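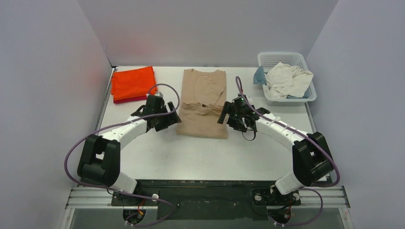

Both grippers at the sides of the T-shirt, with the stack on the left and the basket at the far right.

Teaching a two-arm station to fold a T-shirt by remote control

This page covers recording T-shirt folding demonstrations on a two-arm table. It assumes the arms are already calibrated and that you have moved them around a few times with the leader handles. If you haven't, do the block-stacking warm-up first. Cloth is a bad first task.

We use Vurneck for recording and Grecu for checking the episodes afterward. The steps are the same with other recorders, but the menu names will differ.

What you need

A station with two arms and two-finger grippers
A pair of leader handles, connected and powered
A plain T-shirt with short sleeves, in a color that stands out from the table
A basket for shirts waiting to be folded
A clear spot on the table for the finished stack
A second person for the first session, if you can get one

Use a shirt with no large print. Thick printing makes the front panel stiff and it folds differently from the rest of the shirt. Wash new shirts once before using them.

Set up the table

1. Wipe the table. Lint builds up faster than you would expect and the fingers drag it around.

2. Put the basket at the far right and leave the far left for the stack. Keep the positions the same for the whole session. If you want variety in basket position, record that as a separate set.

3. Run both arms through their full reach and watch the cables. They need enough slack to follow the wrist when it turns but should not lie across the cloth. If a cable catches on an elbow, stop and reroute it.

4. Close the fingers on both sides and check that the tips meet. Bent tips will pick up two layers of cloth when you want one.

5. Check the fixed camera. The whole working area should be in view, including the near edge of the table, where the hem goes.

Start a new session

Open Vurneck and create a session. Give it the task name and the shirt color. Set the episode limit to 3,000 frames. A normal fold from a skilled operator runs well under that, and an episode that hits the limit should be thrown out anyway.

Bring the leader handles close to the pose of the arms before you turn on following. If they are far apart, the arms will move quickly to catch up. Keep hands off the table while you do this.

Record one fold

Agree on one folding order before you start, and write it down next to the station. Ours is below. Yours can be different, but everyone who records for the same set has to use the same one.

1. Take a shirt from the basket with the right arm. Lift it high enough to clear the rim, then move it to the middle of the table.

2. Spread it with the neckline toward the back wall and the hem toward you. Let go and regrip as many times as necessary. Short pulls from the corners work better than one long drag.

3. Smooth the body. Wrinkles tend to collect in a band across the middle. Bring one gripper to each side of the shirt, level with the band, grip the edges, and pull outward slowly with both arms together. If one arm starts first the shirt slides sideways and you have to center it again.

4. Fold the left sleeve and side in toward the middle. Then do the right.

5. Grip both corners of the hem and bring them up to the neckline. Lower them to the cloth before you open the fingers. Dropping the hem from a height leaves a crooked edge.

6. Fold once more, carry the shirt to the stack, and set it down.

7. Return both arms to the rest pose and press the pedal to end the episode.

Don't pause in the middle of a move to think. The recording keeps the pause, and a policy trained on it will learn to stop there as well. Plan the next grip while the arms are still at rest.

Small mistakes are fine if you correct them right away. A missed grip followed by a clean second try is useful data. Three misses in a row are not, so delete the episode and start over.

Check the episodes

Load the session in Grecu and play every episode at double speed. Mark it bad if the shirt leaves the table, if an arm stops following, or if the folding order is wrong. Mitali Kodikara reviews ours and asks that operators not grade their own work. That has caught a lot of sleeves left sticking out under the fold.

For our first usable set we kept 490 episodes with 44 marked bad and set aside. Training on fewer than that gave arms that reached for the shirt well enough but closed above the cloth.

Common problems

The fingers slide off the edge. You are gripping from too high. Lower the wrist until the tips touch the table, back off slightly, then close.

Two layers come up together. Come in flatter, from the side, and take less cloth.

The left and right arms bump. Usually this happens in step 5. Keep the elbows out and move the hem corners straight back.

Your folds get worse late in the session. Take a break. We rest after up to 5 shirts while learning and after a full basket later on.

Written by Ruwan Wijesinghe. Last updated January 26, 2023.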